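Automation | Household and shop floor

Tidying a tabletop still slow work for two-finger machines, Enwood trial finds
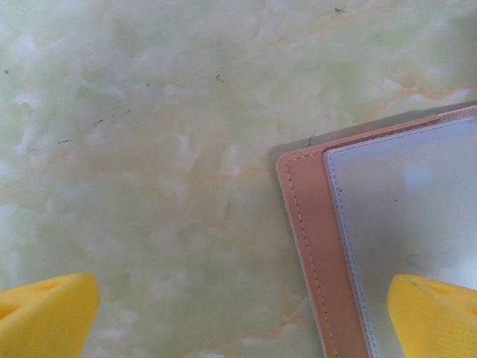 Vol. 2, No. 176

A trial of tabletop chores at Enwood has found that a machine with a two-finger gripper can clear stiff, upright objects from a counter at a useful rate, but loses most of its time on thin, flat ones. Results were circulated on 2021-01-30 by Grasten, the engineering firm that ran the work.

The trial consisted of 400 attempts at picking up single items and placing them in a tray. Boxed goods and cups gave little difficulty. Folders, card holders and envelopes lying flat accounted for over 300 of the attempts and for nearly all of the failures. In total, 176 attempts ended without the item reaching the tray in the time allowed.

Jasper Van Loon, who led the measurements, said the problem with a folder is the lack of anything to hold. The gripper comes down from above with its fingers spread, and the item is often wider than the opening. The machine must then find an edge, slide the item until part of it hangs over the side of the counter, and close on that part from front and back. A person does this without thinking. The machine needs a separate plan for each stage and a check between them.

Surface finish also matters. A pink folder with dark stitching along its border is easy to locate against pale green marble, where the outline is clear. The translucent sleeve set into it is less simple. Frosted plastic reflects light, and the software can take a bright patch for a change in height. Veined stone causes the opposite fault, in that a faint orange line may be read as the edge of an object. Grasten said both errors were reduced by taking a second view from a lower angle, at the cost of extra time on each attempt.

Stitched covers were picked up more reliably than smooth ones of the same size. Van Loon put this down to the slight ridge at the seam, which gives a fingertip something to push against. He said the effect was small and had not been tested separately.

The software, known as Nemavura, was set up for the trial on shop counters and domestic worktops. It does not at present sort items by use or owner, and it does not open folders or remove their contents. Wiping down was left out of the programme.

Prins, a retailer that has asked for the full results, is considering similar equipment for clearing service counters after closing. The firm has not placed an order. Van Loon said an unattended machine would be acceptable there only if a dropped item could wait until morning, and that a home was a harder case.

A further round of tests is planned for October, with softer fingertips and a wider opening. The list of items will stay the same so that the two sets of figures can be compared.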